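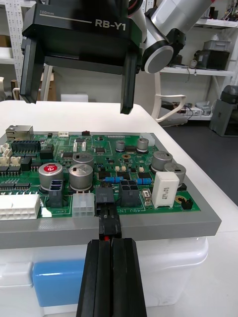
Figure 13. Plug connector in a board socket.

13. Connecting and setting the Tirnik bell and clock controller

This section applies to the wall-mounted Tirnik controller when used with slave clocks, corridor bells or both. It should be read by the person who will carry out the connections and by the person who will afterwards be in charge of the bell timetable. Mounting the cabinet is covered in section 12. Faults and error codes are covered in section 14.

CAUTION: The mains supply to the cabinet must be connected by a qualified electrician. Switch off at the isolator and lock it before the inner cover is removed. The bell circuits may be fed from a separate supply and must be isolated as well.

13.1 Before you begin

Check that the following are to hand:

- the cable schedule for the building, with every clock and bell circuit marked
- the packet of spare plugs supplied with the cabinet
- the cabinet key
- the timetable agreed with the school or office
- a small flat screwdriver

Buildings fitted with clocks before 1976 often have two-wire loops in which all the clocks are joined in series. The controller can drive these loops, but the line setting must be changed as described in 13.4. If the schedule does not say how the clocks are joined, trace one loop from end to end before going further.

13.2 Connecting the low-voltage cables

1. Open the cabinet and take out the two screws that hold the inner cover. Place the cover where it cannot be stepped on.

2. Bring the cables in through the lower glands. Leave enough slack for each plug to reach its socket without strain.

3. Strip the wires and fasten them in the screw plugs in the order given on the cable schedule. No bare wire should be visible outside the plug.

4. Offer each plug up squarely to its socket and press it in evenly until it is fully home. Do not rock it from side to side. If it resists, withdraw it and check that it is the right way round.

5. Pull lightly on each cable. A plug that moves must be taken out and fitted again.

6. Tighten the glands and write the circuit numbers on the label inside the door, in pencil.

Note: Support the board with one hand while pressing in the plugs if the cabinet is of the shallow pattern. The shallow cabinet has only two pillars behind the board and the board will bend under a firm push.

Note: Keep clock cables and bell cables in separate glands. Where they run side by side for a long distance, the clocks may gain a minute each time a bell is rung.

13.3 First start

1. Refit the inner cover. Remove the lock from the isolator and switch on the supply.

2. Wait for the display to show the word READY. The first start takes longer than later ones while the memory is cleared.

3. Hold down SET until the year appears. Enter the year, month, day, hour and minute with the arrow keys, pressing SET after each.

4. Choose the zone rule. The change to and from summer time is then made by the controller and no entry is needed in spring or autumn.

5. Press HOME. The time shown should now agree with a reliable clock. A difference of a few seconds can be put right under FINE in the time menu.

Should the display remain dark, switch off and examine the fuse beside the supply terminals. A spare is clipped to the inside of the door. Fit only a fuse of the value printed on the holder.

13.4 Bringing the clocks to the same time

The clocks on one line must all show the same time before the line is started. They need not show the correct time, as the controller will move them forward together.

1. Set the line to HOLD.

2. Go round the building and set every clock on the line to twelve o'clock by hand. Turn the hands forwards only.

3. Return to the controller, choose the line and enter 12:00 as its present reading.

4. For series loops, set the line type to S. For all other lines, leave it at P.

5. Set the line to RUN. The clocks will step forward quickly until they reach the correct time and will then step once a minute.

6. Visit each clock again. A clock that is one minute behind its neighbours has its wires reversed. Change over the two wires at the clock and leave those at the controller as they are.

One line can serve up to 18 clocks. Where there are more, divide them between two lines and note the division on the label inside the door.

CAUTION: Large outdoor dials must not be set by hand from a ladder. Use the hatch behind the dial, or leave the dial stopped and correct it from the line menu.

13.5 Entering the bell timetable

The timetable is made up of day plans. A day plan is a list of ringing times, and each weekday is given one plan. Most schools need an ordinary plan, a short plan and a silent plan for holidays.

1. Choose BELLS, then PLANS, then NEW.

2. Enter the first ringing time, the circuits to be rung and the length of the ring in seconds. The longest ring that can be entered is 15 seconds.

3. Press SET and go on to the next time. Times may be entered in any order.

4. When the plan is complete, choose KEEP and give it a letter.

5. Under WEEK, give each day its letter. Days left blank are silent.

6. Under HOLIDAYS, enter the first and last day of each closed period. On these dates the silent plan is used, whatever the weekday.

It is advisable to enter the winter closure well before the end of term. In the timetable printed in Appendix B the ordinary plan ends on 14th December and is taken up again in January.

Note: The fire alarm must never be connected to a bell circuit of this controller, and the bells must not make a sound that could be taken for it. Where there is doubt, the fire officer for the building should be consulted before the first ringing - the tone of most bells can be altered by turning the gong.

13.6 Testing and handing over

1. Choose TEST and ring each circuit in turn. Warn those in the building beforehand.

2. Let the controller run overnight and compare the clocks with the display the next morning.

3. Switch off the supply for a short while and switch it on again. The time and the timetable should be kept, and the clocks should catch up without help.

4. Fill in the handover sheet. It is to be signed by the installer and by the person in charge of the timetable, and one copy stays in the cabinet.

Questions about older Lykkegaard clocks connected to this controller should be addressed to Kaj Hviid at the service office. Requests for spare plugs, glands and keys go to Snædís Toft in the parts department, stating the serial number found on the left-hand side of the cabinet.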